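Is it worth moving our group over to Binis?

quiltnut_marge
I run a little hobby group (fabric and quilting, mostly) and we've been on the same old mailing list for years. A couple of our members have been after me to set us up on Binis, and I finally made an account over the weekend and had a good long poke around. I like it! It's clean, the photo albums are lovely, and you can sort people into circles so your cousins don't have to read about batting. But it's awfully quiet in there, and I'm worried I'd be dragging 200 people into an empty room. Has anybody here made the move and been glad of it?

pemberly
Hi Marge, and welcome! We moved our choir over in May and I'd do it again. My one piece of advice is to post something every single day for the first month, even if it's only a question about what folks are having for supper. People look in, see something new, and come back tomorrow. We invited 100 and had 98 signed up before the summer, and most of those still say hello every week.

old_toggle
I'm going to be the grump here, sorry. I've been through this with Faltex and then again with Kimik. Everybody piles in, everybody says how nice it is, and by winter you're talking to yourself. Your mailing list works. People already read their mail. Why make them learn a new password?

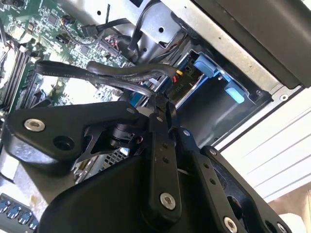

tinkerbench

I'm somewhere between the two of you, I think. I look after the page for the Manalastas neighborhood swap, and we have 1,888 followers on there, which sounds wonderful until you post something and eleven people answer. The mailing list is smaller and it's where all the real talking gets done. So we kept both! The page is for pictures and for newcomers to find us, and the list is for the regulars. It's a bit more work, I won't lie to you, but I copy the same note into both places over my morning coffee and it's done before the toast pops up.

pemberly
See, I tried running both and it split us right down the middle. Half the altos missed a rehearsal change. I'd pick one and stick with it.

old_toggle
Which is an argument for the list, if you ask me.

pemberly
Ha, well, I walked into that one. But new people never found our list, toggle, and they do find us on Binis. We picked up four tenors that way, and you know how scarce tenors are.

quiltnut_marge
Oh, you've all been so kind, thank you. I think I'll open a page just for the quilt photos, leave the list alone until after the holidays, and see who wanders over. Tinkerbench, do you let anybody post on your page or do you approve things first?

tinkerbench
Approve first, for new folks anyway. After three posts I let them loose.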